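The Sunday Soup Letter
Cooking by smell, and a pot of bean stew
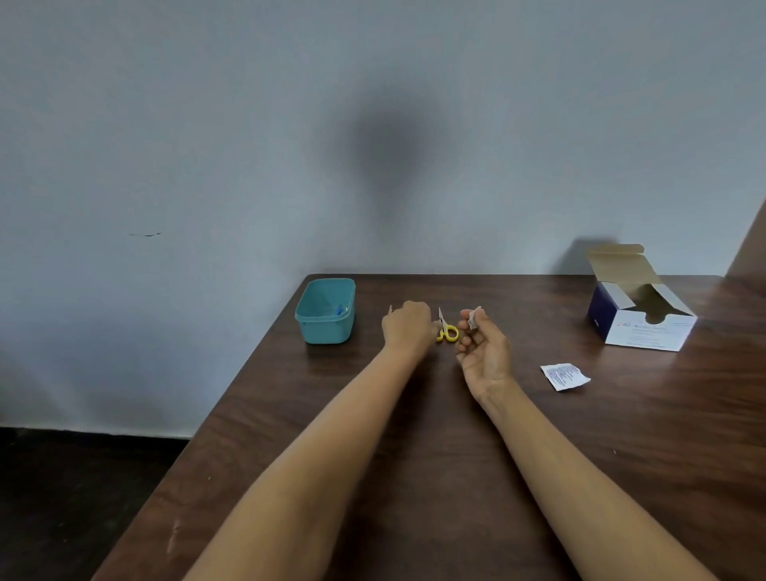 Réjean Chisholm wrote in to tell me that his grandmother never owned a measuring spoon in her life, and that he has spent 4 years trying to get her bean stew right from memory alone. He says it always comes out close, and always a bit too polite.

Well, I read that over breakfast and laughed into my coffee, and then I went straight to the cupboard for the paprika! I have a stew like that myself (my aunt's, with smoked ribs and far too much lovage), and for years I was too shy with the onions. She cooked hers slowly for 90 minutes, until they were the color of caramel and the whole stairwell knew what was for supper – and I was giving mine seven, maybe, on a good day.

So, Réjean, my guess is the onions. Use three big ones, more lard than feels decent, and a low flame. Let the beans sit overnight in the pot once they're done, and leave the vinegar for the table.

Manon Sandhu has promised me her plum dumplings for the November letter, and if your family had a dish that was never written down, do send me whatever you remember of it, even if it's only the smell.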